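Search the help pages
Search Clear

Creases and crumbs on a cloth-covered bedroom table: how do I keep it clear?

Posted by Allell, 23 Nov 2018
293 views 7 shares

I have a small table in the bedroom with a light blue cloth on it. The cloth has a flower print and I like having it there, but I have two problems with it and they seem to be connected.

The first is the creases. I store the cloth folded in a drawer when it isn't in use, and the fold down the middle stays in it for days. I have tried smoothing it by hand and I have tried leaving a heavy book on it overnight. Neither did much. I don't know what the fabric is. The care tag was cut out before I got it.

The second is that the table collects small things. Walnuts, candy wrappers, a sponge that should be in the kitchen. I clear it in the evening and by the next night it has filled up again. When I do clear it I carry things off one at a time to where they belong, and that means several trips, so I put it off.
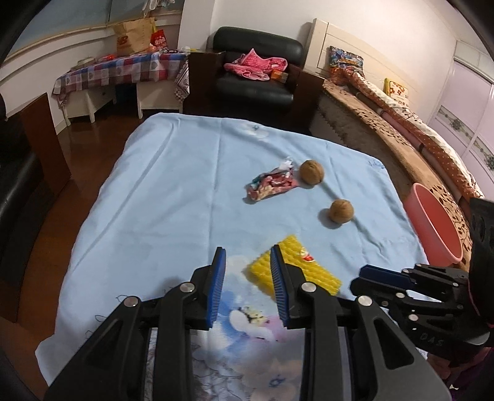
Walnuts, a wrapper and the yellow sponge-like piece on the blue cloth.

What I would like to know:

Can I iron a cloth like this without hurting the print, if I don't know the fabric?

Is there a quicker way to clear a table like this every day? I don't want to buy a set of organizers. I have a plastic bucket or two and some shoe boxes.

There is a bed and an armchair in the same room and both of them get used as shelves too, so whatever I do has to be simple enough that it doesn't just move the pile from the table to the chair.

2 replies

Koen Van Dijk

Start with the cloth. If you don't know the fabric, treat it as synthetic. Set the iron on the lowest heat, turn the cloth face down so the print is against the board, and put a thin cotton dish towel between the iron and the cloth. Press on a corner first and wait until it cools. If the corner looks the same as before and doesn't feel stiff or shiny, do the rest. If the fold is still there, dampen the dish towel and go over it again. Don't turn the heat up to save time.

Check the underside too. If it has a smooth, rubbery backing, don't iron it at all. Hang it in the bathroom while you take a shower and then lay it flat. A backed cloth can take a couple of days to relax, and it helps to pull it gently from opposite sides once it is on the table.

Then stop folding it. Roll it around a cardboard tube from gift wrap or kitchen foil. If the tube is too short, fold the cloth once lengthwise so the fold falls near an edge, and roll that.

For the clutter, use the bucket. Stand it next to the table, put everything that doesn't belong there into it in one go, and then walk it around the home once. Don't sort at the table, that's what takes the time. Wrappers go in the trash at the first stop. Sponges go back to the sink. Anything to eat goes to the kitchen, and nuts in the shell can go in a bowl with nothing on top of them.

A few points about the bucket:

Use a clean one that hasn't had cleaning products in it, if there's any chance of food going in.

Don't put a damp sponge in with paper or cards. Carry it separately or put it in a bag.

Take the bucket back empty. If it stays full beside the bed you have the same pile in a different place.
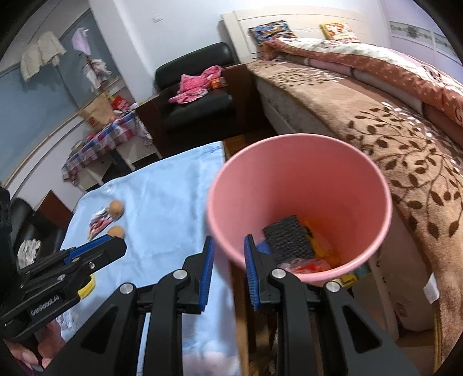
Lyimo asked further down whether the chair should be done in the same round or left for another day, and said that at home the clothes always end up on the armchair and stay there until somebody wants to sit down.

Do the chair in the same round, but don't put clothes in the bucket. Carry them over your arm. Clean ones go in the wardrobe and the rest go to the wash. If there are things you wear again the next day, put a hook on the back of the door for them. The small stuff on the seat can go in the bucket with the table things.

I would do the table first, the chair second and the bed last. The bed is easy once you have your hands free.

Was this reply useful? 2 comments

Kunik

just shake the cloth out the window every morning, crumbs gone and half the creases too. take the walnuts off first. I never iron mine

Allell

Thanks. I checked and there is no backing, so I'll try the low iron with a towel on one corner. I hadn't thought of rolling it. I have a tube left over from wrapping paper, and if it's too short I'll get a longer one in December when the shops have plenty.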